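BONDANCE LODGE - BUNK ROOM AND GUEST ROOM WALKTHROUGH
Changeover check, September. Comments typed up same evening, sorry for the shorthand.

Scoring: OK / FIX / STOP (room not let until done)

1. Smoke alarms - OK
Test button pressed in every room and the hall. Hall one is chirping, battery swapped on the spot. Drusberg room alarm is due for replacement next year, wrote it on the sticker.

2. Carbon monoxide alarm, boiler closet - FIX
Works but it's sitting on the shelf. Needs to go on the wall, bracket is in the drawer with the fuses.

3. Exit route, upstairs - FIX
Boots and a drying rack on the landing again. Moved them. Sign by the stairs says keep clear, nobody reads it, try a bigger one. Emergency light came on with the breaker off and stayed on for the whole test.

4. Windows and restrictors - OK apart from Skolley
Skolley room: left window restrictor is missing 2 screws. Window locked shut for now, key in the office.

5. Heaters - FIX
Panel heater in Sleiman is the 1000 watt one, fine for the room, but somebody had hung socks on it. Card goes back on the wall: NO CLOTHES ON HEATERS. Keep bedding well clear too. Plug and cord checked, no scorch marks.

6. Beds and bedding - OK
Slats, legs, headboard bolts all good. Clothes left on beds are fine, clothes on the floor by the door are not, trip hazard. 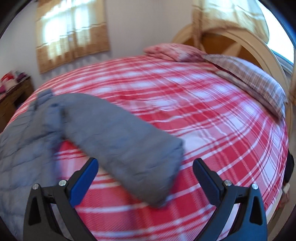 Checklist issue 5

Mattress labels present on all. Top bunk rail in the bunk room wobbles a bit, tightened, look at it again next time. Ladder hooks fine.

7. Outlets and extension cords - FIX
One daisy chain found behind the desk in Drusberg, two power strips plugged into each other. Removed both. Guests with alot of chargers can ask for a proper strip at the desk. Cover plate cracked in the hall, outlet taped off until the electrician comes.

8. Heavy outerwear and drying - comment only
Drying room fan is weak, takes forever, so people bring damp jackets upstairs and put them near the heat. Cleaned the lint off the grille and it pulls better. Down stuff needs the low setting and a long time, add that to the notice. Wet gear stays downstairs, dry gear can go up to the room.

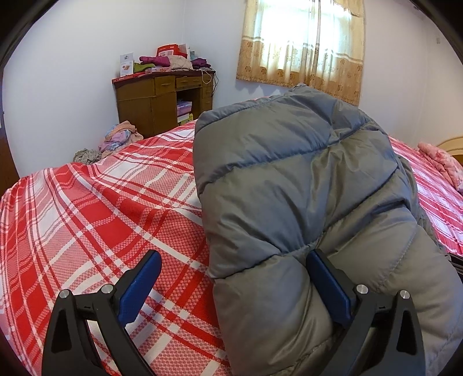
Need more hooks down there as well, the present row fills up by 4 pm and then it all ends up on the pipes. Pipes get hot enough to hurt. Lagging has come off near the door, put that down as FIX.

9. Fire extinguishers and blanket - OK
Pins in, gauges in the green. Kitchen blanket was behind the toaster, rehung by the door where it shoud be.

10. Bathroom upstairs - STOP
Loose floor tile right at the shower step, sharp edge. Shut until fixed. Hot tap also runs too hot, turn the mixing valve down and retest.

Still open: 2, 3 (sign), 4, 5 (card), 7, 8, 10. Recheck before the next group gets in.

Bondance Lodge | Questions: ask at the front desk | © Bondance Lodge, all rights reserved | Back to top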